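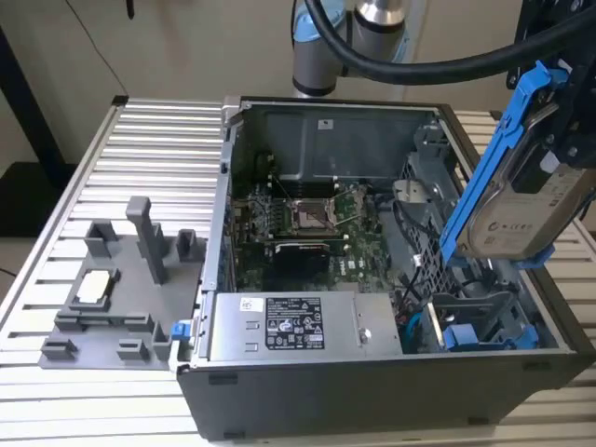 Cable dress and drive cage clearance on the desktop teardown cell

Forum: Cell Upkeep and Repair > Cables, Grippers, Fixtures

ktseol
Posted Saturday, February 2, 2019

I look after the Levora cell at Bremico. It takes desktop towers lying on their side with the panel off, and the arm handles the processor and the hard disk in its carrier. The processor goes into a pocket in a printed tray to the left of the tower.

The problem is the thick black cable. With the gripper over the drive cage the loop comes down across the open case. On Thursday it caught the corner of the cage while the arm was moving off and pulled the tower out of position. The force limit stopped the arm. The tower had moved, so the next grip on the blue carrier was off to one side and the cell faulted again.

Since the last full check the counter shows 2,618 cycles. Drive grip faults in the log: 58. I haven't separated them by cause yet.

What I have tried so far:

- Moved the upper cable tie one joint back. The loop got bigger.
- Moved it forward again. The loop is fine over the drives but the cable goes tight at the tray.
- Slowed the retract move. Fewer stops, same contact.

I would like to fix the routing before I touch the program. How do other people dress the cable when the arm has to reach down on one side and across to a tray on the other?

urszula_k

What length is the free section, from the last tie to the connector at the gripper? And does the tie clamp the cable or only guide it? If it clamps, the wrist rotation has to be taken up in the loop, so the loop has to be long.

ktseol

It clamps. Free length is 82 cm measured along the cable. The wrist turns between the tray position and the drive position, so I left extra for that.

Gripper on the drive side:
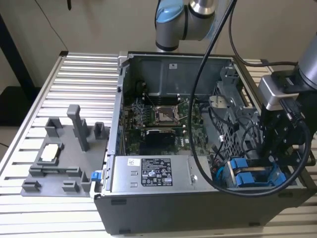 Gripper over the drive cage side, cable across the open case. Processor in the tray on the left.

urszula_k

82 is long for that reach. The slack has nowhere to go except down, and down is where your tower is. I would change the clamp to a hook and loop strap that lets the cable slide, then put a spring retractor on the stand so the slack goes up when the arm comes in. We did this on a similar cell and took out 200 mm of free cable.

mtan_fixtures

I don't agree with the retractor. It pulls on the wrist all the time and the pull changes with position. If he is using the force reading to seat the gripper on the carrier, he will have to tune that again at every station. We had one on a screwdriving arm and removed it after a month.

Change the path first. Teach a raised waypoint straight above the drive cage and make the arm go there before it moves sideways. The contact you describe sounds like it comes from the sideways part. It costs a second or so per drive.

urszula_k

A waypoint doesn't fix a cable that hangs into the work. It will find the next thing, like a memory slot or one of the wires near the cage. You'll be adding waypoints for every tower model.

mtan_fixtures

He has one tower model in the cell at the moment, as far as I can tell. And a light retractor isn't always light. Check the force at full extension before you buy anything.

Also, separate question. What holds the tower? If a cable can drag it, I would look at that too. I see the feet along the front edge of the case and no stop against them.

ktseol

Two stops bolted in the table slots on the back side and nothing in front. You're right, that has to change. There are spare T-nuts in the drawer, so a front stop is no cost.

On force: yes, the program uses it for the carrier. It closes, lifts 2 mm and checks the reading. So I would rather not have a spring on the wrist.

m_estrella

I run second shift on the same cell as Kyung-tae. One thing he left out. After the tower moves, people push it back by hand and press resume. The stops only locate the back, so it can sit a little left or right and look fine. I think a good part of those grip faults come from that and the cable gets blamed for all of them.

We should have one restart procedure. This is what I do:

1. Press stop and put the arm in hand guide. Lift the gripper clear of the cage before touching the tower.

2. Lift the cable loop over the cage by hand. Check it isn't under a blue latch or behind a bracket.

3. Push the tower against both back stops. Then check the tray. The processor must be flat in its pocket, and the tray must not have shifted on the table. The tall post should be square to the back edge of the plate.
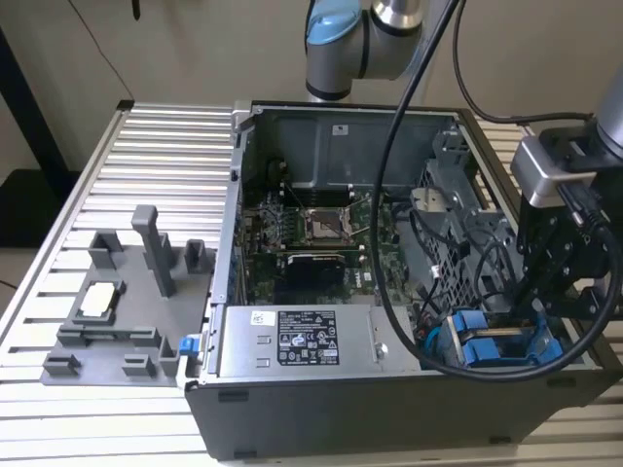
4. Jog to the drive approach point at 10 percent. Look straight down between the fingers at the carrier. If it's off center, move the tower. Do not edit the point.

5. Run one drive cycle in slow mode with a hand on the stop, then go back to auto.

Step 4 matters most. On one shift in the past somebody edited the point to match a crooked tower and every tower after that was wrong.

imelda_c

Step 4 should have a gauge. Looking down between fingers depends on who is looking. Print a block that fits between the case side and the tray edge. If the block goes in, the tower is in place. If it doesn't, move the tower.

m_estrella

That needs the tray to be fixed and ours is only held by two screws in slotted holes.

imelda_c

Then pin the tray. The Prevham version of that plate has two dowel holes. I can send the drawing to Kyung-tae.

ktseol

Please do. I went back through the log with Marites this afternoon. More than half of the grip faults come within three cycles of a manual resume, so she is right and I was looking at only one of the causes.

The plan now is a front stop and a side stop on the tower, dowels in the tray, and the raised waypoint from Milagros. I'll replace the tie clamp with a sliding strap as Urszula suggested, without the retractor.
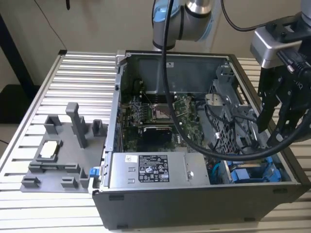 For the strap I need a bend radius I can trust. The cable jacket has no printing left that I can read and the original paperwork only gives the connector part. I was going to keep it above ten times the outer diameter. The connector at the gripper also needs a strain relief bracket, and I want it fastened to the mount so the fingers can come off without disturbing it.

urszula_k

Ten times is fine for a moving cable at that speed. Put the strap so the cable leaves it going up first, then over. If it leaves pointing down you get the same loop again.

I still think you'll want the retractor when a second tower model comes in.

mtan_fixtures

For the bracket, use the two spare holes on the mount if you have them. Don't clamp on the jacket right behind the connector, leave a couple of centimeters.

ktseol

There is one spare hole. I'll make a small plate and share the second screw with the camera mount. Stops go in Monday and the strap after that. I'll reset the fault counter when all of it is on and post the numbers here.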